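# Starting a running suture on the practice pad

Use a fresh side of the pad if you can. The Vistholm pads we stock have 2 usable faces, and the cuts near the rim tear sooner than the ones in the center.

Cut the thread to 11 cm before you load it. Longer pieces tangle, and shorter ones leave nothing to tie with at the far side. Pass the first stitch close to one end of the incision, square to the cut, and pull through slowly until only a short tail is left.

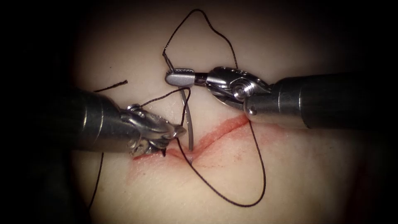 *Left jaws low at the end of the incision, thread held up in the right jaws.*

Keep one instrument down by the stitch while the other takes up the thread. Lift away from the pad - a sideways pull drags the hole open. If the pad starts to rise with the thread, stop and let some slack back in.

Tie off with a double throw and two singles, then move along the cut. The middle usually gapes the most, so take slightly deeper bites there and bring the lips together until they just touch. Puckering means the stitch is too tight.

Trim the tail and log the pad number on the Edamia sheet.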